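Freight Transport and Competition Policy
Handout 6: Fuel Surcharges in Road Haulage Contracts
Course coordinator: Waraporn Chaiyaporn
Revised 2025-05-26

6.1 Purpose of the surcharge

A fuel surcharge clause transfers part of the risk of changing diesel prices from the carrier to the shipper. The base rate is fixed for the term of the contract. The surcharge is recalculated at set intervals against a published index. Students should be able to identify the reference price, the interval and the fuel share in any clause placed before them.

6.2 Worked case: Drultent and Cuvano

Drultent, a regional carrier operating 63 tractor units, agreed in January to move palletized goods for the retailer Cuvano. The base rate for the main route was set at 1,136 per trip. The parties agreed that fuel made up 30 percent of that rate, and that the surcharge would apply to the fuel share only. 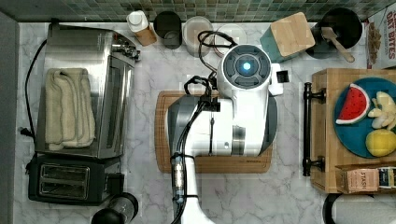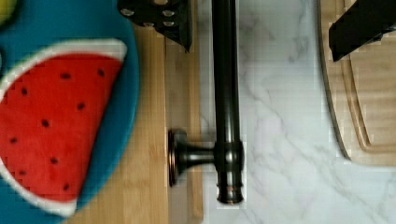
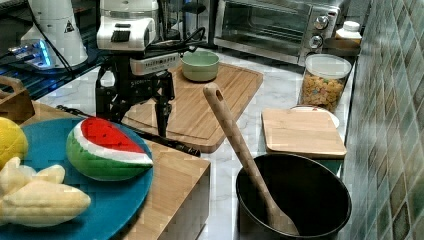
Kitchen counter with robot arm and cutting board (first and third); blue plate with a watermelon design (second).

If the index rises by 10 percent, the fuel share rises by the same proportion and the total rate by three percent. A common error is to apply the index change to the whole rate, which overstates the surcharge by more than three times. The clause also contained a threshold: movements of less than two percent in either direction were disregarded.

6.3 Disputes over the reference price

Cuvano later objected that the index reflected retail pump prices, while Drultent bought most of its diesel in bulk. Ditte Bjarnason's reading for this week treats the question at length. Her sample of 159 contracts shows that few carriers disclose their purchase price, and that shippers seldom ask for it before signing.

6.4 Preparation for the seminar

Read the Wotuvar contract, clauses 8 to 11. Calculate the surcharge on a base rate of 708 with a fuel share of 25 percent and an index increase of 12 percent. Bring written workings.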